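Open Day Desk Demo: README
Notes and files from the Kusero open day at Mornano

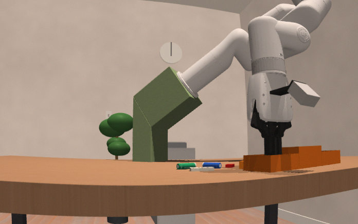 I went along to the Kusero open day in December expecting to stand at the back and eat the cookies, and I came home with a folder full of simulator runs instead! This README is my attempt to make that folder useful to anyone else who was there (or who wanted to be and got stuck at work).

The afternoon session was all small-object sorting. One arm, one table, a few batteries and bits, and an orange container to put things in. The crew ran it in simulation on the big screen and let visitors pick which object the arm should go for next. I picked the green battery three times, which got me some looks.

What's in the folder

2597 runs altogether. 2028 of them are the ones the hosts had ready before the doors opened, and the rest got added later in the day and over the following week. Of those, 136 were started by visitors, me included. They live in their own subfolder called visitors, so if you want clean, boring, sensible runs, just leave that one out.

Each run has a short text file with the instruction as it was typed, the joint positions, the gripper state, and a yes or no for whether the object ended up in the container. I didn't fix the typing. "Put teh battery in" is still in there, and I'm fond of it.

Things I noticed while sorting it

The yes/no mark is generous. An object leaning on the rim got a yes more than once, so I went through the visitor runs by hand and changed the ones I disagreed with. My changes are in a column called second_look and the old values are still next to them.

124 runs stop early. Most are from the stretch right after lunch when the Zirkley laptop kept going to sleep (we got it sorted with a different charger). The files open fine, they're just short.

The small red block gives more trouble than the batteries do, at least in my count. I'd love to hear if somebody else gets the same thing!

Using it

Unzip, read the file called start_here, and go from there. The Semeniuk viewer opens everything. Any plain text editor will do for the instructions.

Still to do: the folder names have spaces in them, sorry, and I haven't written up the morning talk yet.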